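Two hand-held grippers and a claim worth poking at 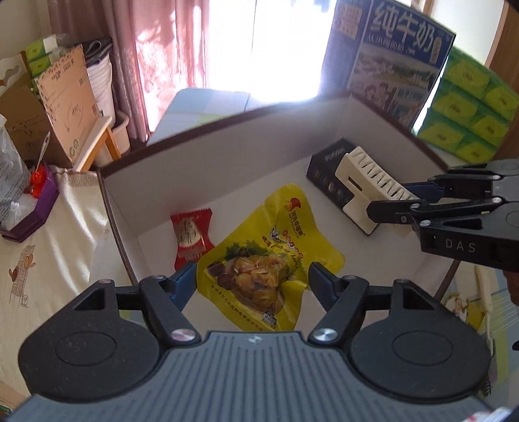
Unboxing as training data: the left gripper open around a bag of roasted chestnuts, the second one coming in from the right.

The pitch for hand-held grippers is easy to like. You skip the robot. A person picks up a gripper in each hand, cameras ride along, and the clearing of a box or the sorting of a shelf gets recorded in somebody's home. Later the recordings are used to train a policy for a real arm that has the same fingers. The robot never had to be there, and the homes are real homes with curtains and tablecloths and milk cartons in them.

A new write-up from the Hultau group pushes this further than most. Efraín Arango and Margarida Rocha collected two-handed packing and unpacking in 19 households, trained one policy on all of it, and tested it on a pair of arms in their lab at Baltby. The headline number is 66 percent success at taking a named item out of a mixed box. The same policy trained only on lab recordings got 18 percent. That is a big gap, and you'll see it quoted.

I have read the thing twice and I'm less excited than the abstract is.

Start with what counts as a success. The item has to leave the box and be let go somewhere on the table. Crushing isn't scored. Dragging two other things out with it isn't scored either, as long as the named item comes out too. For a sealed bag of chestnuts that may be fine. For anything you'd mind having squeezed, it's a generous rule, and a stricter one would have been easy to report next to it.

Then the comparison. The household set is a good deal larger than the lab set, and the authors say so, in a footnote. They ran a size-matched version for one task only, folding down box flaps, where the difference mostly goes away. Arango told me by email that the matched runs for the unboxing task are "in the queue." I would have waited for them.

My bigger question is about the hands. A person holding a gripper can feel through it when a bag slides or a wrapper catches on cardboard, and adjusts without thinking. None of that feeling is in the recording, which has video and finger width. So the policy is shown a small correction with no visible cause and has to make something of it. Rocha's answer is that enough variety washes this out. Maybe. The paper doesn't test it, and the failures they list (thin packets against the wall of the box, slick film, two items wedged together) are the ones I'd expect if it didn't wash out.

There is good work in here too. The section on two-handed timing is careful. They show that when one gripper steadies the clutter and the other does the picking, the policy learns the order of the two moves quite well, and it holds up on boxes it hasn't met before. Unathi Lekota's group at Imley tried something close to this last year with a single hand and got stuck on exactly that kind of clutter, so I believe the second hand matters. I also liked that they left messy rooms messy, with sun in the window and all, and didn't throw out the recordings where the light was bad.

Miloslav Kováčik, who builds packing cells for Ajayi and has no stake in this, was blunter than I am. He wants to see the policy run for a full shift on boxes nobody from the lab has packed. The reported test used 3 boxes, repacked by hand between trials, by people who knew what the robot found difficult. I don't think anyone cheated. I do think people pack kindly when they're tired of watching an arm fail.

The recordings are supposed to be released in October, with the raw finger-width signals included. If that happens, the size-matched run is something an outside group could do in a few weeks, and Matúš Machala has already said he'll try it. I'd hold off on quoting the 66 until he has.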